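Reading time: 3 min

Gerardo Serra has looked after the bedding at Zonach, a small guest house, for three years. Before that he sewed covers at a firm called Clovero. We spoke on Jul 20, 2023, and I asked him first why he cares so much about a simple cloth.

"Guests touch the bed before they touch anything else," he said. "If it is not straight, they feel it."

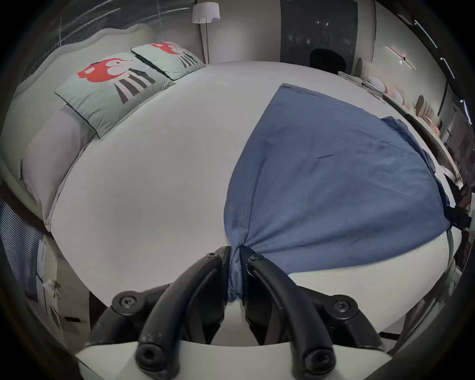

Children's beds are the part of the work he likes most. "Parents want quiet colors and the children want the opposite," he told me. His answer is to keep the sheet plain and let the pillows be funny, like the two mint-green ones with the red-headed character in stripes. The blue cloth goes on last, and he always takes it by a corner. "From the middle you only make wrinkles."

I wanted to know how many pieces he must keep in order. He has a notebook for this, and in May it said 289 pieces, of which 141 were sheets. His colleague Yogesh Pathak believes the number is too high. "Yogesh would throw out half," Gerardo said. "I repair." 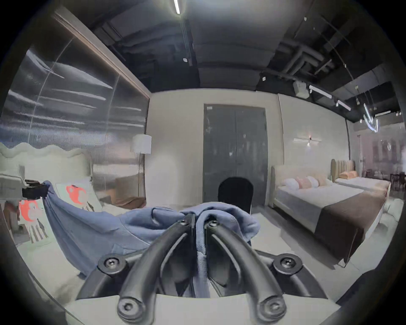

The blue cloth lifted from the bed, with the other beds at the right.

For adults he permits himself more color: a pink or peach pillow, a brown runner across the foot. He does not iron the runners. "I tried it during one winter, and I lost many evenings."

Recent items
Bang: a shop for old lamps
Skorkodero and its wool blankets
Letters from readers

Contact | Copyright | Back to top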